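The Sindine two-tier mesh shelf: a long look at a small piece of furniture

I have bought a lot of countertop storage over the years and thrown most of it out, so when Sindine started telling everyone that its little wood-and-wire shelf would "give you back your kitchen," I was already in a bad mood. My kitchen was never taken from me. It was full of onions.

Still, 687 reviews on the store page when I ordered, nearly all of them glowing, and a good share of them written by people who had owned the thing for less time than it takes an avocado to ripen. I wanted to see what was left once the newness wore off. I have had mine since September.

What you get is an open box. Wood board on top, wood board on the bottom, black wire grid on the two sides and the back, nothing on the front. Sindine calls this a "two-tier system." The tiers are the inside and the roof. By that logic my car has two tiers.

Assembly comes first, and it was better than I expected. The mesh panels hook into each other at the corners and the boards are held by short screws that go in from below. The instruction sheet is one page of drawings with no words, and drawing four is wrong. It shows the back panel going on last. Do that and you will be bending wire to get it past the sides. Put the back on second, then the top. My neighbor Miklós Vörös bought the same shelf a month after I did, followed the drawings, and now has one corner that clicks whenever he leans on the counter.

The wood is pleasant. I'll give them that much. The grain is warm and light and it doesn't look like an office supply, and so far it has wiped clean with a damp cloth. I left a ring on the bottom board with a jar of honey in October and it came off with some rubbing. Beet juice did not. There is a pink patch at the back left that I have decided to live with.

The mesh I have more doubts about. It looks light and airy, and it lets you see the wall through it, so the shelf doesn't turn into a dark box in the corner. Fine. But the grid is small, and small grid collects fluff. In a kitchen that means greasy fluff. You can't get a cloth into the squares, so it's an old toothbrush and dish soap every few weeks, and the back panel doesn't come off without taking out the screws for the top board. The store page says "easy-clean." I would like to meet the person who cleaned it.

Then there is the weight question. Sindine prints 3000 grams as the limit for the top board, and I think that's honest enough, maybe even careful. I kept a bag of flour and a couple of cans up there with no sagging. What it doesn't like is sideways force. Push a heavy bowl onto the roof from the left and the whole thing leans a little before it decides to stay. A diagonal brace across the back would have fixed this.

Most people seem to buy it for fruit, and so did I. Loose fruit on the bottom board is a bad idea with the front open. There's no lip. Apples roll, and the first one I set down came straight back out at me. You need a container inside, and naturally Sindine will sell you one for more than I'd pay for lunch. I used a yellow plastic basket instead, the square kind with slots in the sides and a handle at each end, bought from the Clolliter bargain bin years ago. 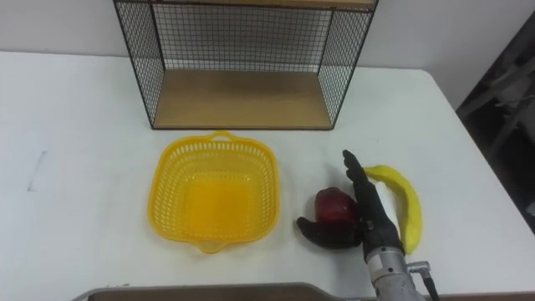

The basket has turned out to be the part I'd buy again without thinking. The handles mean I can pull it out, rinse it and the fruit together in the sink, and put it back. It weighs next to nothing. The plastic is thin and I'm sure the sun would ruin it if it lived by a window, and the color is not for everyone, but it does the one job the shelf can't do alone, which is hold on to an apple.

Did the fruit last longer, as the ads suggest? I didn't notice any difference. Air gets in through the mesh and through the slots, and air also gets into the chipped bowl I used before. My bananas went brown on the same schedule as ever.

My brother-in-law, Kornél Fekete, uses the same model in his bathroom for towels and says it's perfect. Towels don't roll. If that's your plan, ignore half of what I've written, though I'd keep an eye on the screws in a damp room.

For the kitchen, I'd say wait for a sale. At full price you're paying for a nice board and a cleaning chore. At half price it's a decent way to get your fruit off the counter and put your flour on top of it, as long as you already own a basket. Mine is staying where it is for now, pink patch toward the wall.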